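Zemon: a README for the resin trade membership lists

Hi, and thanks for opening the boring file first. I keep Zemon going in the evenings, and this is where I write down what is in it.

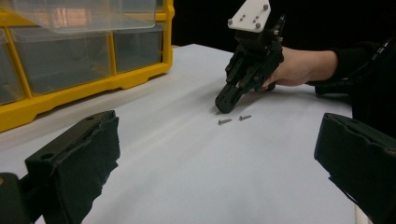

Rigoberto Cisneros wrote in to ask why his molding shop is in the list twice, once under Judham and once under its old name. Good question! The short version is that the association renewed his membership before the name change went through, and I copy the rolls as they were printed. Both rows stay, and the column called same_as now ties them together.

What you get

One table, members.csv, with 282 rows. Each row is a company that belonged to a regional plastics trade association at the time of its general assembly. There are 14 columns, and most of them explain themselves (company, town, year joined, what they make). The odd ones are these:

seat: whether the company had somebody on the board that term. Yes, no or blank. Blank means I couldn't find the minutes, so please don't read it as a no.

line: film, pipe, packaging, molding, recycling or other. I picked these myself from what the companies say they do, and "other" is a bit of a junk drawer, sorry.

same_as: the row number of an earlier or later name for the same company.

There's also notes.txt, which is me talking to myself about spellings. Read it if you're trying to match Nic Giolla against anything, because that name shows up with and without the space and once as a single word in capitals.

Where it came from

Mostly printed assembly booklets, typed in by hand. Niamh Sheehan typed the whole recycling section and caught a pile of my mistakes on the way through (thank you, Niamh!). I scanned 23 booklets and two of them had pages stuck together, so the pipe makers are thin in the early years.

Known problems

Dureo is listed under two towns. I think they moved, but I haven't found anything in print that says so.

Years joined before the association merged with its neighbor are shaky. Some booklets restart the clock at the merger and some don't.

Phone numbers are gone on purpose. Please don't send me patches that put them back.

Using it

Take it, chart it, fix it. If you publish something, a mention of Zemon would be lovely. Corrections go in the issues page, with the booklet page number if you have it. I usually get to them on Saturday, after breakfast.

The next update adds the packaging supplement, up to 300 rows all told, once I've sorted out the duplicate names.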